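Two-Arm Cell: Planning Gallery

Temmont is adding a two-arm cell for small-parts handling, and we put this page together so that everyone signing off on the purchase works from the same layout. Lindalva Marinho built the simulated room. Ashwin Thampi keeps the equipment list.

The budget is split into arms, grippers, floor and power. Godoy quoted the arms as a pair. The grippers are a separate line – please don't fold them in again. Matting comes from Clerkgate at $700, and we have set aside $300 for power strips, plugs and small test items. Delivery is $40 if we order it all together.

Layout views, both from the simulation:

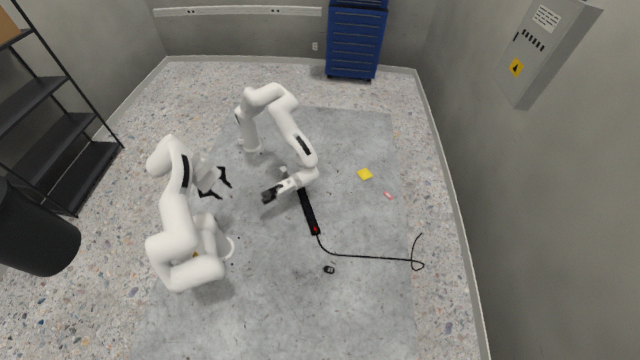

Grippers facing each other over a short gap, with the power strip under the right one.
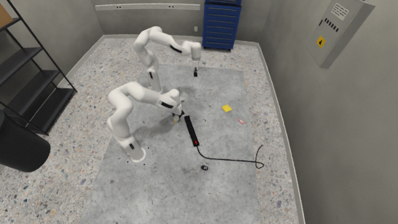 Near gripper low over the mat, far arm reaching right. Sponge and power strip on the mat.

Storage is still open. Kelly Caldeira wants a second tool cabinet, and Previco has one for $900. Maiara Cavalcanti would put that money toward spare fingers and wait a year on the cabinet. Both versions are in the budget sheet.

Comments on the layout go to Lindalva and prices go to Ashwin. We need the final list by the end of May.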